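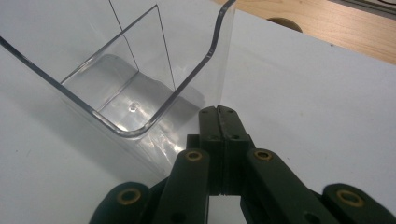

10 Aug 2024

Storage box day, finally. I've been putting this off for weeks and the drawers had got to the point where I was opening three of them to find one M3 nut, so I came in, put the radio on and started on the clear tubs.

First thing, the rims. Zofia wanted lids that snap on, and I said fine, but the lids we have are for the old tubs with square corners and the clear ones have rounded corners and a thick rolled rim. I tried four lids anyway (of course I did). Two sat on top and slid off, one went on with a lot of swearing and then wouldn't come off, and the last one is now in the recycling. So no lids for now. I've emailed Hetier to ask if they sell a matching one, and if they don't we'll cut some flat covers out of that leftover sheet behind the door.

Second thing, the little bump in the middle of the floor. I'm guessing it's left over from the molding. Doesn't matter for screws or cable ties, but it drives me up the wall with anything flat. The sandpaper discs rock on it and the gasket sheets get a dimple. I thought about shaving it down with a chisel, did one, and scratched the floor of the tub so badly you'd think a cat lived in it. Not doing that again! A bit of felt cut to size works much better. Felt is in the Kubiak bag on the top shelf, please put the scraps back in there and not on my chair.

Labels: the paper ones peel off the curved part of the wall within a day or so. Put them on the flat part, up high, and press the corners down. Damian's idea of writing straight on the plastic with a paint marker looks nicer, I admit, but then we can't change our minds, and we always change our minds.

Weights, so I don't have to do this again. I filled one tub with 900 g of mixed washers and carried it around the bench by the rim, and it flexed more than I liked. With 500 g it felt perfectly solid. So let's keep the heavy stuff at 500 and split the rest into a second tub. Yes, that means more tubs. I ordered 9 more from Vullum.

Cleaning: warm water, drop of dish soap, soft cloth. The blue scouring pads leave marks (ask me how I know). And let them dry upside down on a towel before they get stacked, they stuck together last time and I had to run the hot tap over the outside one to get them apart.

Still to do:
sort the springs, ugh
felt for the gasket tubs
find out whose drill bits are in the coffee tin
take the square tubs over to Grotcombe, they said they'd have them
Zofia to check if two stacks fit under the window shelf, I measured it but I don't trust my tape, the hook on the end is bent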